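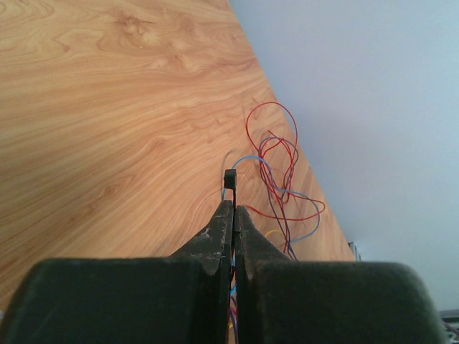

Home | Issues | Browse by topic | For authors
Filed under: Household Studies, Everyday Repair

4.2 Small parts on the work table

Most of what people keep in a repair drawer is small, and we were a little surprised (pleasantly so!) at how much of our time at the Ramalho site went to things no bigger than a fingernail. Of the 618 items logged in June, 200 were short lengths of wire or cable, and the rest ran from little black pieces we could not confidently name to screws, caps and clips. The table was wood with a lively grain, set against a pale wall, and we grew rather fond of it, although a tan thread laid along the grain could take a good while to find again.

Wire deserves a paragraph of its own. A bent piece keeps much of the shape it was last given, and the Skison sorting sheet, which we otherwise followed closely, has only one box for it. We added a second box for loops. The purple wire in Figure 3 went into that one, its bend standing upright and easy to make out against the pale wall, and color turned out to be a great help to our sorters throughout.

Figure 3. Thin purple wire bent into a small upright loop.

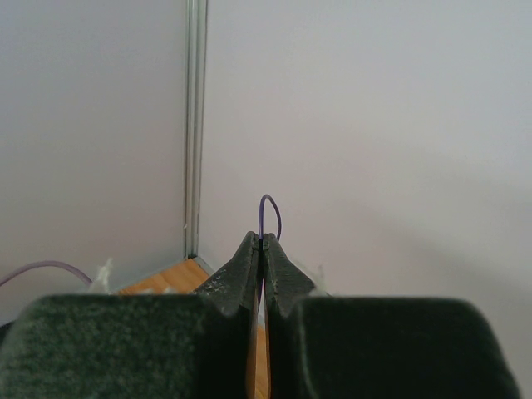
Should short wires be stored straight or looped? We suggest looped, in a wide and gentle curve, with each color in its own envelope and the length written on the flap.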